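3. Dues, Meetings, and Voice in the Grusstead Street Vendors' Association

The association we studied grew out of a savings club. Its members sell cooked food, repair shoes, and trade in household goods along the main road through Grusstead, and most had never belonged to a union before joining.
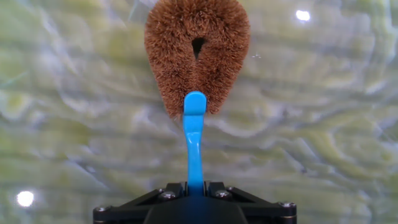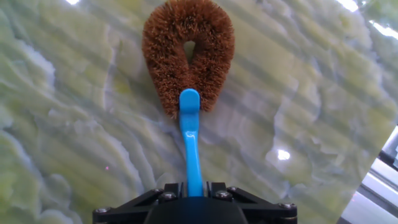
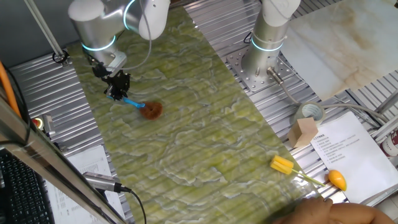 Figure 2. Brush with round brown bristles, three views.

We expected dues to be the weak point. Earlier work on informal workers often treats irregular income as a wall that organizing runs into sooner or later, and we built our interview guide with that in mind. What we found delighted us! Members in the Gorkitz and Wumbei sections had designed their own payment calendar, with small amounts collected after market days and a pause in August, when trade is slow and school costs pile up. Of the 32 vendors we interviewed, only four had let their membership lapse, and two of those had moved out of town.

Meetings told an even richer story. Each section meets in the open, close to the stalls, so a vendor can keep one eye on her goods while she speaks. Gavin Urquhart, who carried out the fieldwork in Wumbei, sat in on 12 of these gatherings and recorded who spoke, for how long, and on what subject. Talk about permits took up the most time by far (vendors can lose up to four working days on a single renewal), followed by drainage, storage, and the treatment of younger sellers. New members spoke early and often, a pattern we have rarely seen in larger bodies with a fixed agenda.

The Sustden section is a fascinating exception. It is the oldest of the four, with the most formal rules, and its members pay on time. Yet attendance there is thin, and several people told us they saw the association mainly as a service that deals with the town council for them. We don't read this as failure. Those same members turned out in force when the council proposed moving the stalls behind the bus station, and the written objection they drafted was later adopted by the other sections with hardly a word changed.

Section 4 takes up that dispute in detail and looks at how the vendors chose who would speak for them.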